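Grakum Key Box, Push-Button Model, After a Winter of Use

I bought the Grakum in October to replace a dial lock box that had frozen twice. It is a metal box with a push-button front, made to be screwed to a wall, and it cost $22 at the hardware store in Mostano. I have used it every week since for a small rental cottage and for letting in the plumber, the meter reader and my sister. This review covers the wall-mounted version only. Grakum also sells one with a shackle that hangs on a door handle, and I have not tried it.

What you get

The box comes with four screws, four plastic anchors, a rubber cover for the buttons and a folded instruction sheet in small type. There is also a little plastic tool for setting the code. A ballpoint pen does the same job, so don't worry if you lose it.

The inside is deeper than the old dial box. It takes a ring with three house keys and a fob without forcing, and there is room for a spare mailbox key lying flat behind them. A car key with a thick plastic head will go in alone. With anything else beside it, the door does not close properly. If you need to leave a car key and house keys together, buy a bigger box.

Mounting

The instructions say to pick a solid surface, and I agree with them. I put mine on brick, to the left of the back door, at chest height. The screw holes are inside the box, behind where the keys sit, so nobody can reach them with the door shut. You need a masonry bit and a steady hand. The anchors in the package were soft, and one of them spun in the hole. I threw all four away and used better ones from a jar in the garage.

Do not mount it on vinyl siding. The screws may hold for a while, but one good pull with a pry bar will bring the box off along with a piece of the siding. A porch post is fine if it is sound wood and you use longer screws than the ones supplied.

Check the top edge before you drill. There has to be room above the box for the rubber cover to swing up, and I nearly put mine too close to the light fixture.

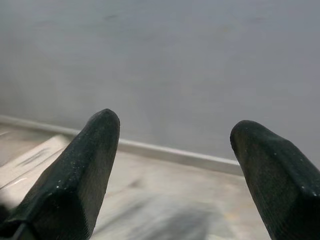 Setting the code takes a few minutes. You open the box with the factory code, lift out a small plate on the back of the door, and turn the little arrow for each number you want to use. The order does not matter on this kind of lock. If your code uses 1, 4 and 1 again, you can't have it, as each button counts once. My first idea was 141, the house number, and the box would not take it. That was probably for the best. A house number is the first thing anyone would try.

Pick a code with at least five numbers. Short codes leave fewer combinations for someone to work through, and since order doesn't count, there are already fewer than you might expect. Test it several times with the door open. I set mine wrong on the first attempt, and had I closed the door I would have been stuck.

Daily use

The buttons are stiff and click clearly. You press the code, pull down the latch, and the door drops open toward you. If you make a mistake, you push the clear lever and start over. Guests forget the clear lever. Almost every call I have had about the box came from someone who pressed a wrong number, tried again without clearing, and decided the code was bad. I now put a line about it in the arrival message and the calls have mostly stopped.

At night the buttons are hard to read. The numbers are molded and filled with white paint, and the porch light throws the shadow of the cover right across them. I added a stick-on light over the door. A phone flashlight works too, if the guest has a hand free.

The door dropping open is the one part of the design I would change. If the keys have shifted forward, they come out with it and land on the step. A hook inside would have solved this. The older box had one.

Cold and wet

The dial box seized when water got in behind the wheels and froze. The Grakum has done better. We had a stretch of mornings below 20 degrees and it opened every time, though the latch was slow and needed a second pull. The rubber cover keeps out most of the rain. On the windy side of the house, some water still finds its way in at the bottom corner, and one of my keys has picked up a little rust.

I gave the latch a shot of dry graphite in December. Oil collects grit and gets thick in the cold, so leave the spray can in the shed.

Compared with the others

My brother-in-law has the Tevberg, with a keypad that runs on batteries and can be given a new code from a phone. It is much easier if you change the code for every guest. It also costs several times as much, and when the batteries died one weekend he drove across the county with a 9-volt in his pocket. If you have a lot of turnover, the convenience may be worth it. I change my code once a month, usually on a Monday, and the Grakum is fine for that.

I also tried the Shim, a flat box that slides under a step or a planter. It is well hidden, but it holds one key only and the lid has to be pried up with a fingernail. I sent it back.

What to put in it

Keep the bunch small. A lock box should hold what the visitor needs and nothing more. I used to leave the shed key and the gate key on the same ring, and people took the whole lot down to the lake with them. Now the cottage ring has the front door, the back door and the mailbox, and the rest stay with me. Don't put an address tag on it. If the keys get lost, a tag tells the finder which door to try.

Have the spares cut from the original key and not from another copy. Each copy is a little less accurate than the one before, and a worn copy in a cold lock is what breaks off. Try every new key in every door before it goes in the box. It also helps to decide where keys go once people are inside. A bare table near the door is enough, as long as it is the same table each time and nothing else gets piled on it.
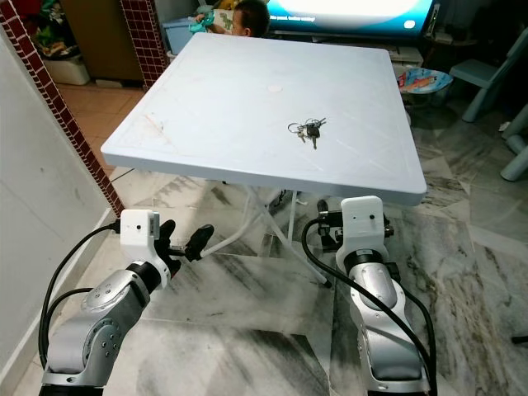 Brodie Halliday wrote to say that a lock box should never hold both door keys: One key in the box, the second on a nail indoors, and if the box gets broken open you only have one lock to change. I have been running mine that way for a month now and no guest has complained. I see the sense in it, although my back door and front door take different keys and someone who arrives with a stroller will want the back one.

Krishnamoorthy Raju asked whether the buttons for the code wear faster than the rest. On mine, I can't see a difference yet. On an older one at the boat club you certainly can, with the paint gone from four numbers and bright on all the others. Changing the code now and then spreads the wear, and so does wiping the buttons with a damp cloth when you do it.

A few people have asked about insurance. Policies differ. Mine wanted to know that the box was fixed to the wall and that the code was changed regularly, and that was the end of it. Call before you drill, in case yours doesn't allow one at all.

Good points: cheap, no batteries, opens in freezing weather, deep enough for a normal ring of keys.

Bad points: weak anchors, no hook inside, hard to read in the dark, lets in some water at the bottom corner.

I would buy the Grakum again for a door that is used a few times a week. For a busy rental I would look at the keypad type and keep a spare battery in the car. Four stars out of five, with the missing star for the hook.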